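Linska Learning Center
Gallery: Water Table and Sorting Activities
March 2018

The Linska Learning Center maintains a collection of tabletop activities for use in its rooms and for loan to partner sites. The gallery on this page presents the blue tray activity, in which small plastic sea animals are taken from the tray with a net and sorted by color into matching containers. The activity is listed in the Ferketier catalog as item 965 and is suitable for groups of up to 4 participants.

Sites may select any picture for use in their own printed programs, provided that the Center is credited.
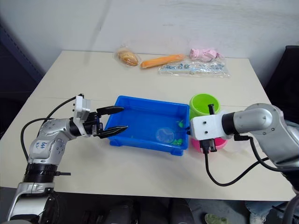
The blue tray with two small green pieces and a clear round lid or disc inside. A green cup and a pink cup stand to the right.

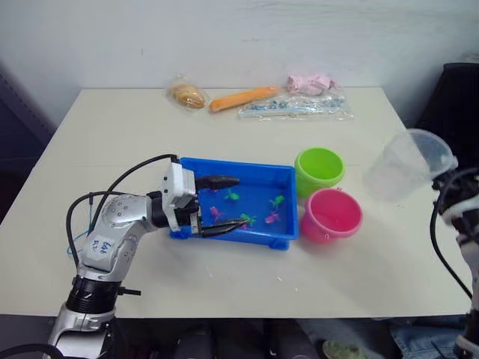

Bright green figures with thin, splayed limbs on the floor of the tray, with two small buckets beside it.
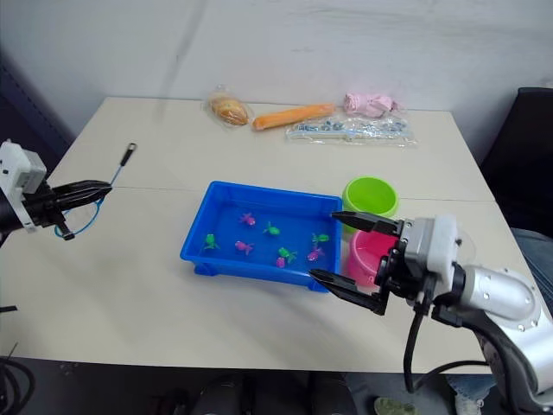
Green and pink fish in the water, with the net held over the table. The containers for sorting are at the right of the tray. 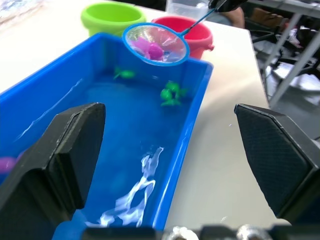 A pink octopus in the mesh of the net. Two green sea turtles remain in the water.

Borrowing the Activity

Partner sites may borrow the complete set for a period of 10 working days. Requests are accepted at the Kondum and Ye offices and should state the room to be used, the age of the group and the preferred dates. The set is to be placed on a level table with access to a sink nearby. Participants under the age of 3 may not use the small pieces.

Before return, the tray must be emptied and wiped, and all pieces and the net must be dried and placed in the storage bag. Missing or damaged pieces should be noted on the return form. Reservations for April are now open.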